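工单：Kurnia 数值计算套件，浮动许可证签出失败（错误码 -15 与 -97 交替出现）
提交人：Mersha 机房运维
处理人：Roland Kettle
状态：已解决，保留观察
受影响范围：教学楼三层、四层机房，以及通过 VPN 连入的研究生用户

问题描述（提交时原文）

开学前统一重装了镜像，Kurnia 从旧版升到新版。安装程序本身跑得很顺利，没有报错，桌面图标也正常。但是启动时大约每三台就有一台弹窗，提示“无法连接许可证管理器”，点重试有时候能进，有时候连点五六次都不行。Linux 那边更奇怪，命令行启动可以，从菜单启动就不行。许可证一共 400 个席位，管理页面上显示占用 61 个，肯定没有用满。麻烦尽快看一下，下周（教学周）就有课要用了。

处理记录

上午 9:20
收到，这个问题很有意思！同一个镜像出来的机器表现不一样，先不急着重装。请先帮我拿三样东西：一台好机器和一台坏机器的客户端日志、服务器上的 Trerkwood 许可证管理器日志、以及坏机器上的 network.lic 文件内容（密钥那几行可以抹掉）。

客户端日志的位置，Windows 在用户目录下的 AppData\Local\Kurnia\logs，Linux 在 ~/.kurnia/logs。注意 Windows 的 AppData 默认是隐藏的，直接把路径粘到地址栏最快。

上午 10:05
日志收到了，谢谢，打包得特别清楚，连机器编号都标好了，省了我好多时间。

坏机器的日志里有这样一段：

[checkout] feature=KURNIA_CORE
[checkout] trying 27010@lic-old
[checkout] connect timeout
[checkout] trying 27010@lic-main
[checkout] vendor daemon port unreachable
[checkout] failed, code -15

好机器的日志里完全没有 lic-old 这一行，直接去了 lic-main，一次成功。

所以至少有两件事混在一起：一是有些机器还惦记着旧服务器，二是即便转到新服务器，供应商守护进程的端口也不一定能通。我们一件一件来。

上午 10:30
先查旧服务器地址是从哪儿来的。network.lic 里写的是新地址，没有问题。那就看环境变量。在坏机器上打开命令提示符，输入：

set KURNIA_LICENSE_FILE

如果返回了 27010@lic-old，就是它了。Kurnia 读取许可证的顺序是环境变量优先，然后才是安装目录里的 network.lic，所以文件改得再对也没用。

上午 10:55
Mersha 机房回复：确实有！三层的机器有这个变量，四层的没有。想起来了，三层以前用组策略推过一次，后来策略停了，变量没清掉。

太好了，这一半可以定案了。三层机器请这样处理：

先在管理员命令提示符里执行
reg delete "HKLM\SYSTEM\CurrentControlSet\Control\Session Manager\Environment" /v KURNIA_LICENSE_FILE /f

然后重启一次。只注销是不够的，启动器服务在开机时就把变量读进去了。

顺便再看一眼 HKCU\Environment，如果有人用自己的账号手动设过，那边也会有一份，而且会盖过系统级的。

上午 11:40
说说 Linux 为什么命令行可以、菜单不行。这个我特别喜欢，每次遇到都想讲一遍。从终端启动时，shell 会读 .bashrc，里面有一行 export，指向的是新服务器。从菜单启动时，桌面会话根本不读 .bashrc，用的是 /etc/environment，那里面还是旧地址。两个入口看着一样，拿到的环境其实是两套。

改法：编辑 /etc/environment，把 KURNIA_LICENSE_FILE 那一行删掉，然后注销重新登录。.bashrc 里的那行也建议一起删，统一让程序去读 network.lic，以后换服务器只用改一个地方。
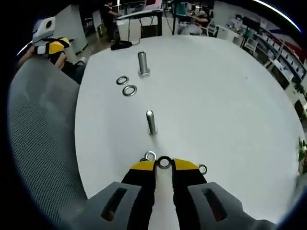 改完之后请在 Linux 上跑一下自带的检查工具：

/opt/kurnia/bin/kdiag --license --verbose

输出里找 “license source” 这一行，后面应当是 file，而不应当是 env。如果还是 env，多半是 /etc/profile.d 下面另有一个脚本，用 grep -r KURNIA /etc/profile.d 就能翻出来。

下午 1:15
机房回复：三层处理了一排机器，旧服务器的超时没有了，启动明显变快。Linux 也正常了，license source 是 file。但四层仍然有几台会报 -97，VPN 用户也有反馈。

漂亮，进展很大！剩下的就是端口的问题了。

许可证管理器用到两个端口。第一个是主端口 27010，写在许可证文件的 SERVER 行里，大家都知道要放行。第二个是供应商守护进程的端口，默认不固定，每次服务重启时随机挑一个。防火墙如果只放行了主端口，就会出现“能连上管理器，但是拿不到席位”的情况，报错看起来像服务器挂了，其实它好好的。

请在服务器上看一下管理器日志，搜 “vendor daemon listening”，把端口号发我。再问一下网络组，服务器所在网段对四层和 VPN 网段放行了哪些端口。

下午 2:00
机房回复：日志里最近一次的端口是 51344，上一次重启时是 49820。网络组说对三层网段是全放行，四层和 VPN 只放行了 27010。

完全对上了！三层一直没有端口问题，是因为网段规则宽松。四层有几台能用，我看了日志，是因为那几台配了借用许可证，席位存在本地，根本没去问服务器。这也解释了为什么一开始现象那么乱。

下午 2:20
固定端口的步骤如下，全部在服务器上操作：

一、停掉服务。Windows 服务器在服务列表里找 Trerkwood License Service，Linux 服务器用 systemctl stop trerkwood。

二、备份现有的许可证文件，随便改个后缀就行。

三、用纯文本编辑器打开许可证文件，找到开头的两行，改成：

SERVER lic-main ANY 27010
VENDOR wusad PORT=27011

wusad 就是 Wusa 工具箱和 Kurnia 共用的守护进程，名字不要动。PORT 要大写，等号两边不要留空格，我自己就栽过。

四、保存。请确认编码是不带 BOM 的 UTF-8，记事本另存时容易多出一个 BOM，管理器会把第一行当成乱码直接跳过，然后报找不到 SERVER 行。

五、启动服务，看日志里是否出现 vendor daemon listening on 27011。

六、请网络组对四层和 VPN 网段放行 TCP 27010 和 27011，方向是客户端到服务器。

关于签名：改端口不会让密钥失效，密钥校验的是主机标识和各个功能行。主机名也可以换，主机标识不可以。所以不用重新申请许可证文件。

下午 3:45
机房回复：第五步卡住了，服务起不来，日志里写 “bind failed, address in use”。

别慌，这个好办。多半是旧的守护进程没有退干净，还占着锁，有时候停服务只停了父进程。请在服务器上执行：

netstat -ano | findstr 27011

看最后一列的进程号，再到任务管理器里对一下名字。如果是 wusad.exe，结束掉它，等一分钟再启动服务。如果是别的程序，告诉我，我们换个端口。

下午 4:05
机房回复：是主端口 27010 上还挂着一个 wusad.exe，27011 是空的。结束之后服务起来了，日志显示 listening on 27011。

咦，它挂在主端口上，我之前还真没碰到过，学到了！已经记到我们的知识条目里，条目编号 1551 下面加了一段说明，以后查这一类问题请把两个端口都 netstat 一遍，不要只看报错的那个。上面我写的命令只查了 27011，不够周全，请按这个来：

netstat -ano | findstr "27010 27011"

下午 4:50
网络组的规则生效后，请从四层任意一台机器上用 PowerShell 测一下：

Test-NetConnection lic-main -Port 27010
Test-NetConnection lic-main -Port 27011

两条的 TcpTestSucceeded 都应为 True。VPN 用户请断开重连后再测，旧会话不会拿到新规则。

下午 5:30
机房回复：四层两条都是 True，Kurnia 启动正常。VPN 那边有一位同学测了，也可以。三层剩下的机器准备用脚本批量清变量，今晚跑。

太棒了！脚本跑的时候请注意，如果机房装了还原卡，要先切到可写模式，不然重启之后变量又回来了。更省事的办法是直接改母镜像，下次同步时一起带下去。

补充问答（同一工单内追加）

机房：配了借用许可证的那几台要不要处理？
Roland：建议归还。在 Kurnia 里打开“帮助”菜单的“许可证”，选“提前归还”。必须在能连上服务器的情况下操作。离线状态下把本地文件删掉，服务器并不知道，那个席位要等到期才能释放。

机房：Wusa 工具箱要单独改吗？
Roland：不用，它和 Kurnia 走同一个守护进程，端口改好就一起好了。只要检查一下有没有单独设过 WUSA_LICENSE_FILE，有的话同样删掉。

机房：以后服务器重启，需要再通知网络组吗？
Roland：不需要，端口已经固定了。只有整份替换许可证文件时要留意，新文件里的 VENDOR 行是不带 PORT 的，得手动补回去。建议在服务器的同一目录放一个文本文件，写明这两行应该长什么样。

工单留观到第一轮上机课结束。期间再看到 -15 或 -97，直接在本工单下回复，附上机器编号和 kdiag 的完整输出即可，不用另开新单。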